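Equipment Planning Forum
Topic: Second bench enclosure, next budget year

procurement_desk
June 17, 2024
Members are invited to comment on the proposed purchase of a second two-arm bench. Fimix has quoted for the enclosure and rail, and Urora for the arms and grippers. Requests for the coming year close in July. The block work on the present bench is the basis for the request, and the new unit would be built to the same plan: two arms on one rail along the front edge, with an aluminum enclosure on the other sides.
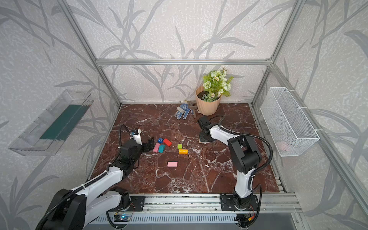 labops_studen
Our office supports the purchase but does not support the figure set aside for spare parts. The draft allows 2,000 dollars for the year. Grippers and cable conduit alone used more than that at Studen last year, and the request should state 3,000.

procurement_desk
The figure of 2,000 was taken from the Urora service list. Please forward your part records so that the line can be reviewed.

wannasri_facilities
Wannasri would ask that the purchase be put off. A second bench needs floor space, power and staff hours, and the draft covers only the first two. We would also question the choice of two suppliers. When a fault falls between the rail and the arm base, each firm refers the matter to the other.

labops_studen
We do not agree that one supplier solves this. The single-source quote carried a delivery time of 30 weeks.

bench_user_4
May I ask whether the wall trays and baskets are included in the Fimix price? They were left out of our last order and had to be bought separately.

procurement_desk
They are not included. A separate line will be added. The staffing question from Wannasri has been passed to the budget office, and the revised draft will be posted in this thread.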